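Giltilbridge, a Turn-Based Bridge Puzzle for Two, Opens Public Testing in April

Kelatier has announced that Giltilbridge, its turn-based puzzle game about building bridges across a river map, will open for public testing in April. The test is free and runs on Windows, Mac and Android. Players can sign up now on the Giltilbridge page at the Kelatier website.

Each player starts on one bank of the river with 20 planks. On a turn, a player can lay a plank, move a pier or raise the water level by one step. The first player to connect both banks with an unbroken bridge wins the round. Planks that end up under water are lost, and the other player may pick them up once the level drops again. 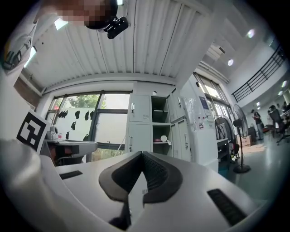
The board is a grid of 8 by 8 squares, and a typical match is meant to fit into a lunch break. Players who prefer to play alone can work through 251 set puzzles, which start with a single open channel and go on to maps with locks, sandbars and moving ferries. Every puzzle can be solved without hints. Hints can be turned on in the settings menu and do not affect the final score.

"We wanted a game where you can lose a good position by being greedy with the water," said Liis Hunt, lead designer at Kelatier. "Most of our early versions were too kind to the player who was ahead. Moving piers after they are placed fixed a lot of that, and we would like to hear from testers whether it fixed enough."

The public test includes the first two river maps, Campos and Wultenell. Campos is wide and shallow, with few places to set a pier. Wultenell is narrow, and its water rises two steps at a time. More maps will be added during testing.

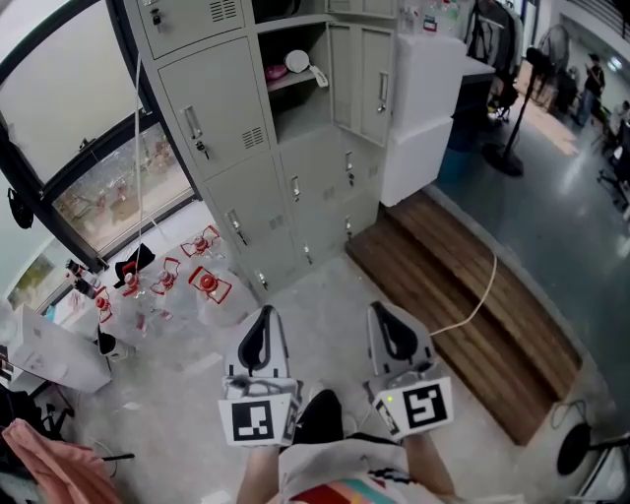
Gray locker cabinet with an open compartment.

Matches can be played online or on one shared device. Online players may choose a live match or a slow match, in which each side has a full day to make a move. A slow match can be paused if both players agree. Progress in the solo puzzles is saved on the device and will carry over to the finished game. Online rankings will be reset when testing ends.

Giltilbridge has no ads and no paid boosts. The price of the finished game will be announced after the test. Reviewers can request early access through the press form on the Kelatier website.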